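Section 4: Putting the Speaker Where It Sounds Good

OK, so by now you've got the Parri out of its box, you've charged it overnight (please do, it's a slow starter) and you've paired it with your phone as in Section 3. If the little light is still blinking, go back and redo step 2 of that section before you carry on. I've tried skipping it and I only ended up doing everything twice.

I wrote this part after living with the speaker in three different apartments, and placement made more difference than any setting in the app. Ten minutes here is time well spent!

4.1 Picking a spot

1. Find a flat, steady surface somewhere between knee height and chest height. A dresser is great, a bookshelf is fine, and the floor is a last resort (lots of boom, not much else).

2. Leave a hand's width between the back of the speaker and the wall. The bass port is on the back and it needs room to breathe.

3. Turn the front toward wherever you sit or lie most of the time. The logo side is the front. I had mine backwards for a week.

4. Play something with a voice in it, at normal volume, and walk around the room. Podcasts work better than music for this.

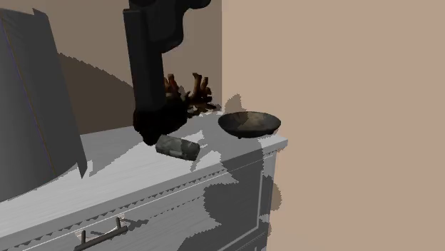

Fig. 4-1. White dresser with a flat top.

5. If the voice sounds muddy, slide the speaker closer to the front edge of the furniture. A big stretch of bare top in front of it bounces sound up at you and smears the words. Keep all four feet on the surface, though.

6. Still muddy? Try the felt pad from the accessory bag. It goes underneath, sticky side up, and it peels off again without leaving gunk on the speaker.

Caution: don't stand the Parri on a radiator cover or in direct sun. It will shut itself off when it gets too warm, and you'll have to wait before it lets you turn it back on.

4.2 Listening for rattles

The speaker can make other things in the room hum along, and it's easy to blame the speaker. Eluned Kemeys sent hers back to us over a buzz that was really a loose picture hook, so now I put everybody through this little routine.

1. Open the app and go to Room, then Sweep. The tone starts very low and climbs slowly.

2. Stand still and listen. When something buzzes, tap Pause and the tone will hold at that pitch.

3. Go touch things, one at a time, until the buzz stops.
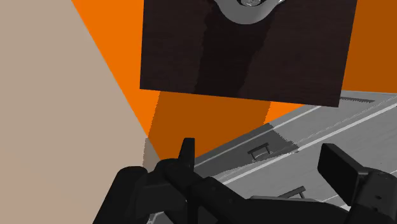
Rattles love anything big and thin, and your ears will fool you about where they're coming from, so don't trust the first guess. Start with whatever shares a surface with the speaker and work outward. Press your whole palm flat on each thing and hold it for a couple of seconds. A broad panel like the dark brown one with the wood-like grain is worth a palm in the middle and another at each corner. Then do the window blinds, and then (my personal nemesis) the lamp.

4. Once you've found the noisy item, tighten it, move it or stick a bit of felt behind it. Tap Resume and let the sweep finish.

Note: the sweep tops out at 623 Hz. Higher than that you're unlikely to shake any furniture, and the dog next door will thank you.

4.3 Saving the room

Tap Save Room and give it a name. If you carry the speaker from room to room, save each one separately, and switch between them from the Home screen. Moved the furniture? Run 4.2 again and save over the old one.

If the app shows code 194 while saving, your phone has wandered out of range. Walk back toward the speaker and tap Save Room once more.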